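Skirnik -- datos de navegación al aire libre

Proyecto de curso del club de robótica, grupo Llanos. Versión 2, subida el 7 de mayo de 2020. Falta limpiar cosas, ver Pendientes.

Qué hay

2402 fotogramas sueltos, ya filtrados, en la carpeta paseo. Sacados de 17 recorridos con Skirnik, nuestro robot con ruedas. Los brutos eran 3249, los demás se fueron por borrosos o repetidos. Cada fotograma lleva su línea en comandos.csv con velocidad lineal, giro y marca de tiempo. El mando lo llevó siempre una persona, no hay nada autónomo en esta versión.

Para qué

Entrenar un modelo pequeño que diga por dónde se puede pasar y cuánto hay que girar para no salirse. Nada más. No es para detectar peatones ni para leer señales, no hay etiquetas de eso y no las va a haber.

Cómo se cargan

Descomprimir, ejecutar preparar.py y luego cargar.py con la ruta de la carpeta. Si se queja de las marcas de tiempo es que comandos.csv se abrió con una hoja de cálculo y cambió los puntos por comas. Pasó dos veces. No abrirlo con hoja de cálculo. Los parámetros de la cámara están en calib.yaml, son los mismos para todos los recorridos menos los de prueba, que no se incluyen.

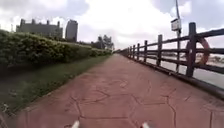
Las etiquetas son tres: transitable, borde, fuera. Se pintaron a mano con polígonos, primero en Trutley y después pasadas a máscara con nuestro script. Criterio: transitable es solo el pavimento. El césped de la izquierda va como fuera aunque el robot pueda rodar por él, y el bordillo gris al pie de la valla va como borde. Las líneas oscuras del pavimento estampado NO son borde, la primera versión del modelo se las tragaba como grietas y pegaba volantazos. El agua que se ve entre los barrotes, fuera. Las dos puntas blancas del propio robot, abajo del todo, van sin etiqueta (valor 255) -- si las dejais como fuera el modelo aprende que siempre tiene un obstáculo delante.

Reparto

14 recorridos para entrenar, los otros tres para validar. Se parte por recorrido, nunca por fotograma, porque los vecinos son casi iguales y las notas salen infladas. La lista está en reparto.txt, no cambiarla a mitad de curso o no se puede comparar entre grupos.

Problemas conocidos

-- Poca variedad de luz. Lo de noche ni se intentó.
-- El giro va con retraso respecto a la imagen. Hay una corrección en cargar.py, viene desactivada por defecto.
-- Muchísima línea recta y pocas curvas. Conviene repetir las curvas al entrenar, opción curvas=si.
-- Algún polígono mal cerrado, avisad con el número de fotograma.

Pendientes

Unificar nombres de archivos. Subir los pesos del modelo base (Drullurari, la rama buena es la segunda). Revisar las mascaras de validación con otra persona que no las haya pintado. Traducir esto al inglés, si da tiempo.

Uso y contacto

Libre para clase y para el club. Si lo usáis en una memoria, citad al grupo Llanos. Dudas de etiquetado a Pouran Safavi, dudas del script abrid una incidencia en el repositorio y poned la versión de Python.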